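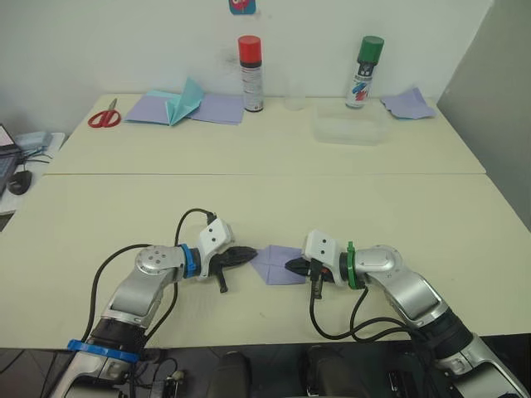

Section 4: Loading paper and your first print

Right, by now your Soltik printer should be out of its box, plugged in and making that little humming noise it makes when it has nothing to do. If it's still showing the language menu, go back to Section 3 and finish that bit first. I'll wait.

I wrote this part with Grigore Husar, who has set up more than 27 of these for schools and clubs and still swears at the rear tray. I've put his notes in where I got things wrong the first time.

Loading the main tray

1. Pull the tray out until it stops, then lift the front slightly and it comes free.

2. Squeeze the green tab and slide the side guide all the way out. Do the same with the back guide.

3. Fan your paper. I know everybody says this and hardly anyone does it, but new paper sticks together at the cut edges and you'll get two sheets at once.

4. Put the stack in, print side down, and bring the guides up until they just touch. If the paper bows in the middle you've gone too far.

5. Slide the tray home. You want one firm click (a soft one means the back guide is sitting on its ridge, so pull it out and have another go).

Note: the display will ask what size you've loaded. Tell it the truth! It has no way of measuring the main tray and it'll happily print off the edge of a smaller sheet.
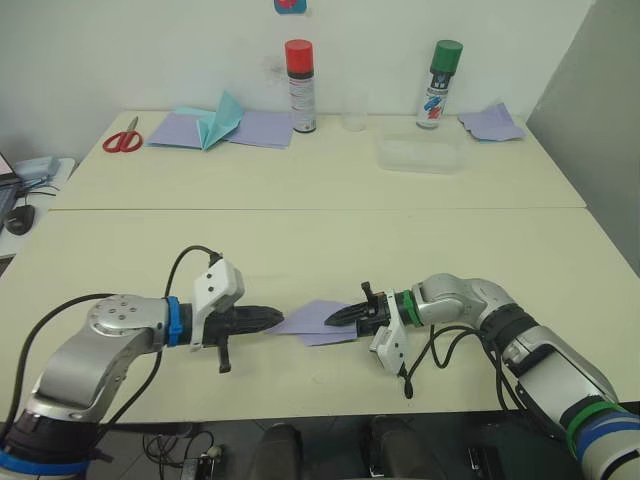
Caution: don't top up the tray while a job is running. Wait for the light to stop blinking. I jammed mine that way on the very first evening, and the roller cover is a fiddly thing to get back on.

Using the rear slot

The rear slot is for card, envelopes and anything that isn't a standard size. It takes one sheet at a time, and the paper goes nearly straight through, so thick stuff doesn't have to bend much.

6. Open the flap at the back and raise the support.

7. Press Menu, then Paper, then Rear. If the menu is locked, the code out of the box is 2942. Change it later if you've got children about.

8. Feed the sheet in until you feel the rollers take hold — gently, no shoving.
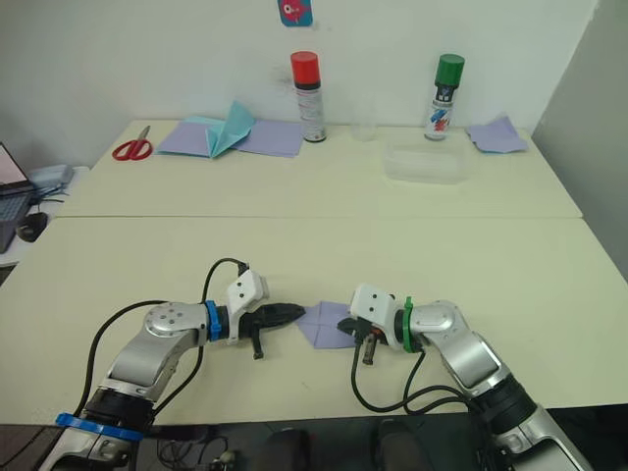

Odd sizes need a custom setting, and you only have to enter it once per size. Choose Custom, type in the width and the height in millimetres, and save it under a name you'll recognise. For origami paper, say a square like the lavender one in the picture, both numbers are the same, so measure one side and type it twice. Mine is 144 each way, saved as "Squares". Pick the plain paper setting for thin coloured sheets, and go easy on photos, as the tint comes through every pale area.

Test page

9. Hold the OK button for three seconds and let go.

10. Check the thin lines near the bottom. If any are broken, run Clean once and print the page again. Twice is the limit in one day, as it gets through a lot of ink.

If the lines are still broken after that, leave the printer switched on overnight and try again in the morning before you start taking things apart. Sorting out the wireless connection comes next, in Section 5.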